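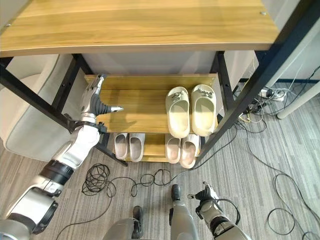
Man habe sich in Cuseo ja an vieles gewöhnt, hieß es am Freitagmorgen an der Haltestelle Doltus, an das Hupen, an die Sonntagsglocken, sogar an den Kaffee im Stehen, aber ein Bus, in dem man nicht reden dürfe, das sei dann doch eher etwas für Friedhöfe.

Der Bus fährt trotzdem. Seit dem 27. April 2018 verkehrt auf der Linie 31 zwischen Doltus und dem Hafen von Pendano werktags jeder zweite Wagen als »Ruhebus«. Telefonate sind darin untersagt, Musik geht nur über Kopfhörer, und Gespräche sollen, so das Merkblatt, »in einer dem Sitznachbarn zumutbaren Lautstärke« geführt werden. Was einem Sitznachbarn in Cuseo zumutbar ist, lässt das Merkblatt offen. Zugezogene aus nördlicheren Gegenden und Einheimische dürften da zu recht verschiedenen Ergebnissen kommen.

Angestoßen wurde die Sache von einer Unterschriftenliste, die im vergangenen August in Sprachschulen und Waschsalons auslag. 1.082 Personen haben unterschrieben, darunter auffallend viele, die ihre Adresse in der Landessprache noch nicht ganz fehlerfrei schreiben. Die Stadt hatte für eine Behandlung im Rat eigentlich 3.000 Unterschriften verlangt. Dass der Antrag trotzdem durchging, erklärt das Verkehrsamt mit einem »günstigen Zeitpunkt im Haushaltsjahr«. Teuer ist der Ruhebus ohnehin nicht: Er besteht aus einem gewöhnlichen Bus und einem blauen Aufkleber.

Der erste Betriebstag verlief nach Angaben der Verkehrsbetriebe »weitgehend planmäßig«. Die Abfahrt um 7.40 Uhr verzögerte sich, da an der Tür ausgiebig erörtert wurde, ob man drinnen grüßen dürfe. Man darf. Weil aber in Cuseo auf einen Gruß die Frage nach der Mutter folgt und auf die Frage nach der Mutter die Antwort, war es bis zum Markt im Wagen ungefähr so still wie auf dem Markt. Hinter der Brücke soll dann tatsächlich Ruhe eingekehrt sein, für zwei Haltestellen. Mehrere Fahrgäste empfanden das als bedrückend, und jemand erkundigte sich beim Fahrer, ob etwas passiert sei.

Der Fahrer selbst fällt übrigens nicht unter die Regelung. Auch das Hupen bleibt erlaubt, es gilt als Teil des Fahrbetriebs.

Unter den Ausländern der Stadt sind die Meinungen geteilt. Im Forum »Ye«, in dem sich Neuankömmlinge sonst über Mietkautionen und die Öffnungszeiten des Meldeamts austauschen, wurde der Ruhebus als erste Einrichtung in Cuseo gefeiert, in der man endlich aus dem Fenster schauen könne, ohne gefragt zu werden, was es da zu sehen gebe. Andere beklagen, sie hätten ihre halbe Grammatik in der 31 gelernt und wüssten nun nicht, wo sie den Konjunktiv hernehmen sollten.

Bußgelder sind vorerst nicht vorgesehen. Wer zu laut wird, soll vom Personal »freundlich angesehen« werden. Der Versuch läuft bis Ende August, danach will die Stadt entscheiden, ob auch die Linie nach Pendano-Süd einen Aufkleber bekommt. Der Fahrschein kostet unverändert 2 Euro und gilt in beiden Wagen, beim Umsteigen vom lauten in den leisen allerdings nur in Fahrtrichtung Hafen.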